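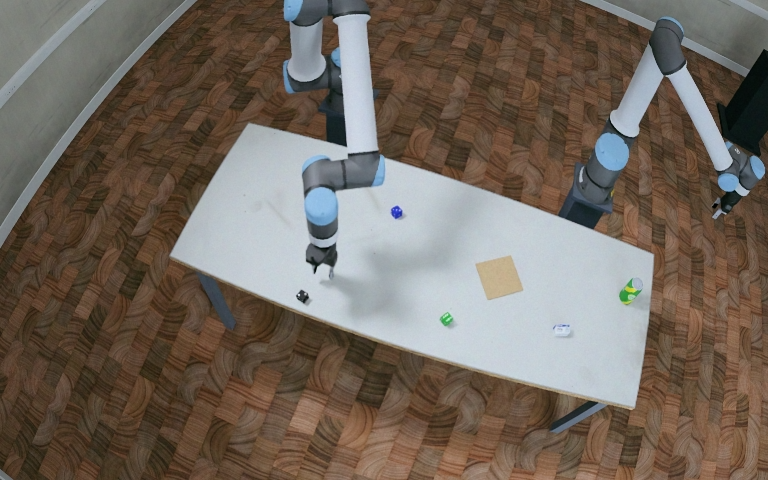

Search the forum Search Advanced

delness_attic wrote:
Hello everyone. I need an opinion about old parquet. We bought a flat in Omham in August, and under the carpet of the living room there is a wood floor, the previous owner said it is from a company Lorente. The pattern is not herringbone. It is closer to the floor in my picture, with brown, tan and dark blocks that make swirling, checkered tiles, and I like very much this mix of colors. The problem is the finish. It is yellow and scratched near the balcony door, and three blocks move when I step on them. One company offered to sand everything and put new lacquer for 3,786, with the repair of the blocks included. My husband prefers to do it ourselves with oil. What would you do?

parkettmeister wrote:
Before you sand, please find out how thick the wear layer is. Take out one of the loose blocks and measure from the top to the tongue, if there is a tongue. With less than 3 mm I would not let any big machine go over it. Many of these old floors were sanded two times already and the owner did not know.

Also, is the price for the full flat or only the living room?

delness_attic wrote:
Only living room and corridor. I will take out a block this evening and measure.

Bosen_fan wrote:
I do not agree with the lacquer. On a floor with different woods, lacquer makes everything shine the same and the dark blocks lose their depth. I used Bosen hard oil on mine, two thin coats, and paid 1,094 for everything, with the rental of the sander. It took me one long weekend and my knees were not happy, but the result is good.

quietstairs wrote:
Sorry, but oil is work every year. You have to clean with the special soap, you have to oil again near the door, and if someone leaves a wet flower pot you will see the ring forever. Delness_attic has a balcony door, so there will be water. I would take lacquer, a matte one. It does not have to shine, this is an old idea.

Bosen_fan wrote:
A ring in the oil you can repair in one spot. A scratch in the lacquer you cannot, you must sand the whole room. I had both kinds of floor, so I do not say this from a brochure.

quietstairs wrote:
I also had both. We will not agree on this :)

parkettmeister wrote:
Both can be fine. More important is the direction of sanding. With a pattern that turns, there is no "along the grain". Some blocks will always be crossed by the machine. Start diagonal, then finish with a rotating disc machine and fine paper, and go slowly. A drum sander in the hands of a beginner will leave waves.

delness_attic wrote:
I measured. From the top to the tongue it is 5 mm. Under the block there is a black glue, hard and a little shiny. Is this a problem?

parkettmeister wrote:
5 mm is enough for a careful sanding. But please do not scrape or sand the black glue. In old houses it can be bitumen and sometimes it contains asbestos or tar. Put the block in a bag and have the glue tested by a laboratory before anyone works there. The company should ask you about it too. If they do not ask, I would look for another one.

delness_attic wrote:
Thank you, this I did not know. I will send a sample first and the carpet goes back over that corner until then. My husband still wants oil.

113 comments in this section | 3 shares
Last updated: August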